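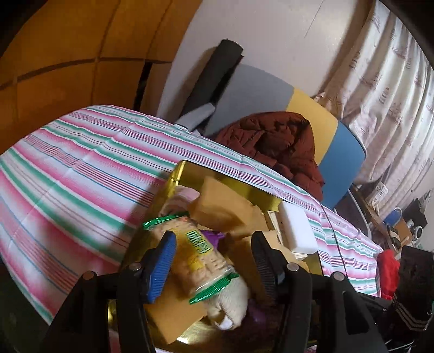
Voltholm came back on the last update asking why the grasp planner still needs its own tuning for soft items, when the perception side was meant to handle that by now. Fair question. Short answer: it doesn't yet, the segmentation gives us an outline but no guess at stiffness, so the planner picks a closing width from shape alone. Fix is in the June work.

Progress to 16/05/2025, Ketden project.

Perception – new mask model merged. Runs on up to 1000 frames per batch now, was 100. Shiny surfaces still give bad depth, filter helps a bit.

Planning – Alulix rewritten, the old config format is gone. Grasp candidates get scored before the path search, so fewer dead ends. Small upright boxes are the main test case for the new scoring, 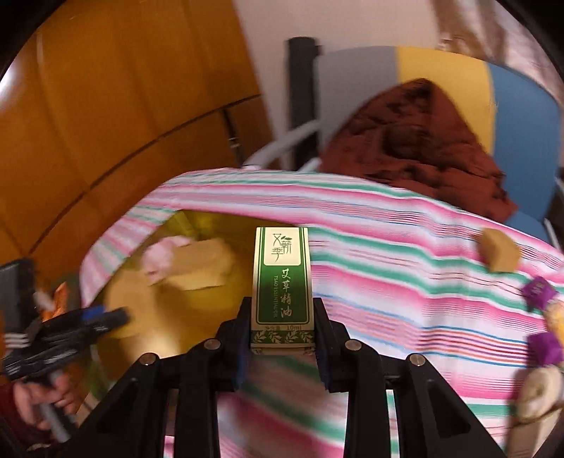
and crumpled wrappers and cloth come after that. Replay tool reads the new logs too, old ones need converting first (script is in the repo, slow but works).

Control – finger width loop stable in replay. Still 3 open bugs, one of them nasty: timestamps drift between the camera and width streams. Carbone patch recieved, not tested.

Data – 3000 episodes labelled and checked. Format docs half done, sorry.

Spend on plan. Need a yes or no on the extra storage before June please – labelling stops with out it.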